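About Tolo

Learning to cook, at an age when you might reasonably be expected to know already

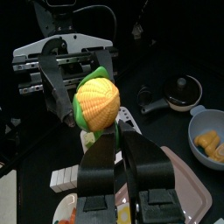 Tolo is a cookery school above a carpet shop on Dumitrescu Street. We opened with one oven, a borrowed blender and a firm belief that people would climb two flights of stairs to learn about soup. They did, though several have mentioned the stairs.

We now run 11 courses a year, from Knives and How to Keep Your Fingers to the rather grander Sunday Lunch for People You Want to Impress. Classes hold 9 at most. We tried 18 once, in March, and the washing-up is still spoken of.

Nearly all our pupils are grown-ups who have got by on toast. We don't mind. We teach plain food: stews, pies, flatbreads, vegetables cooked for less time than your school cooked them. Foam is not on the timetable.

Our sister kitchen, Stisia, does the baking courses across the river and is much tidier than we are. Bookings for both go through Kilex, a system we have grown fond of in the way one grows fond of a difficult aunt.

At the last tally, 984 people had finished a course with us. A few have gone on to cook for a living. The rest eat better on weeknights — or tell us they do.

The doors open at six in the evening. Bring an apron and a box for leftovers.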